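# Cellar notebook, Tamside, February

Morning entry, coffee first, then the barrels. Long one today, sorry to whoever reads this after me (probably Aisling).

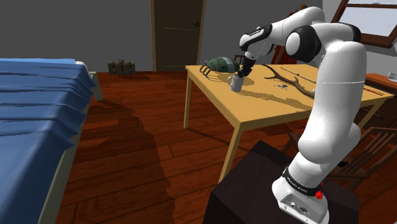 ## Tank 2, still sulking

So the Pinot in tank 2 has been stuck on malolactic for ages and I'd more or less made my peace with it, and then this morning I put my ear to the hatch and heard crackling! Faint, but it was there. Pulled a sample and ran a chromatography strip against the one from the last check. The malic spot is smaller. Not gone, and I'm not going to swear to anything until Xiuying has looked at the strip too (she reads them better than I do and she doesn't want it to be finished as badly as I do).

Tank room was at 64 F when I came in. I've nudged the jacket up two degrees and left it there. Please don't touch it. If you feel the tank and think "that's warm," it's meant to be.

No SO2 until we get a clean strip. I've put tape over the dosing valve with NO written on it in marker.

## Topping

Topped all of the Brouwer block barrels, which took me right up to lunch with the small can, because the big one has a pinhole near the spout and dribbles down your sleeve. Used the keg of 2nd-press Pinot for the neutral barrels and kept the good stuff for the new oak. Keg is close to done. Somebody needs to fill another before the next round.

Barrel 563 is taking much more than its neighbors. I crawled around behind it with the flashlight and there's a little purple crust at the croze, left side as you face it, low down. Rubbed some barrel wax in, and drove the quarter hoop down a touch. If it's weeping again when I next look, we rack it out and that barrel goes to Neusa for planters.

Smelled every one as I went. Notes:

- First row, all fine, cherry and a bit of wet leaf, nothing to fuss over
- 563, slightly flat on the nose, a hint of bruised apple, and I don't love it
- The two from the new cooper: so much vanilla! Like walking into a bakery. Mairéad likes them, I think they need another year and maybe a smaller share in the blend
- End of the back row, a whiff of struck match, which I stirred and will come back to

## Blend trial for the Flivier red

Sat down after lunch with Mairéad and Róisín and did the bench blends in 300 ml beakers. I know we said we'd wait for spring but the label people want a name on the grape line and we can't give them one until we know if the Syrah is going in.

We tried it with none, with a splash, and with a proper slug. Róisín poured so I had no idea which was which, and I went straight for the splash. So did Mairéad. The proper slug was more fun for the first sip (pepper! smoke!) and then it sat on everything and you couldn't find the Pinot at all. Róisín liked it with none, and made a decent case: she says the fruit off the lower rows is pretty this year and we should get out of its way. I can see it. I'd like to taste all of them again with food, and not with the cheese crackers from the desk drawer.

What's left of the beakers is in the lab fridge under film. Worth a sniff tomorrow to see how they hold with air on them.

## Odds and ends

The Zuvlow pump is making its noise again. It only does it on the suction side when the hose is too long, so I went to the short hose and it calmed down. I still think the impeller is on its way out. Asked Neusa to price one.

We've got 3000 corks in the dry store and they smell clean. I soaked a few in jars of water overnight and sniffed each one this morning, and no mustiness in any of them. Jars are on the windowsill if you'd like to argue.

Ran out of citric halfway through rinsing the filter housing. Finished with plain hot water, so it needs doing again properly before we use it on anything. I left the housing apart on the rack so it's obvious.

Aisling, the pH meter is reading high against the 4 buffer. I recalibrated and it behaved, then drifted before I'd got through the row, so take today's pH numbers on the clipboard with a pinch of salt. The probe's probably just old. Spare is in the second drawer, still in its cap.

Checked tank 2 once more at 5:40 before locking up. Still crackling.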